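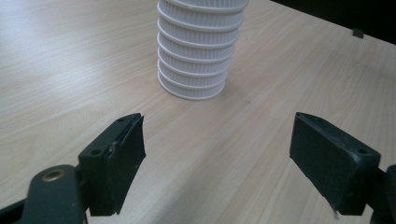
Zistent is hiring two part-time demonstrators for its Stovton workshop. The work is showing a robot how to do ordinary things by doing them yourself, many times, with a hand-held gripper where your fingers would normally go. A typical job is a stack of white ribbed cups on a wooden table, nested one inside another, and a gripper held open in front of it. You bring the gripper in, close it on a cup, and get that cup off the stack without bringing its relatives along. Then you put everything back and do it again from a slightly different angle. If you have ever worked a party, you are overqualified.

What you would be doing

Most shifts are hand-held work as described. The rest are spent at the remote station, where you steer an arm in the next room with a pair of handles and discover how much you used to rely on your wrists. A full shift is 200 recordings. The cup set currently stands at 1,603 and the people who train the model would like more, as they always do.

You will also label your own bad takes. Dropped a cup, bumped the stack, sneezed halfway through: mark it and move on. We keep the bad ones in a separate folder and hold no grudges. What we can't use is a bad take marked good.

Who we are looking for

You need steady hands, decent eyesight with or without glasses, and a high tolerance for cups. Left-handed applicants are very welcome, as our current data leans heavily to the right. No robotics background is required. Engineers may apply but will be asked not to improve the gripper during the shift.

Please move at a normal pace. Past applicants have tried to impress us with speed, and the robot learned to be in a hurry.

Hours and pay

Shifts are four hours with a paid break in the middle, mornings or afternoons, up to 9 shifts a month. Pay is hourly, the same for good takes and bad. Training is paid too and lasts 2 shifts. The cups give way to the Vadano kitchen tasks later in the year: spoons, lids, and a dish towel that has so far defeated everyone.

How to apply

Send a short note to the Zistent front desk, Szekeres Building, Stovton, by Dec 29, 2023. Tell us which hand you favor, when you are free, and the dullest job you ever did well. A resume is fine but we will read the note first. Tryouts take half an hour and involve cups.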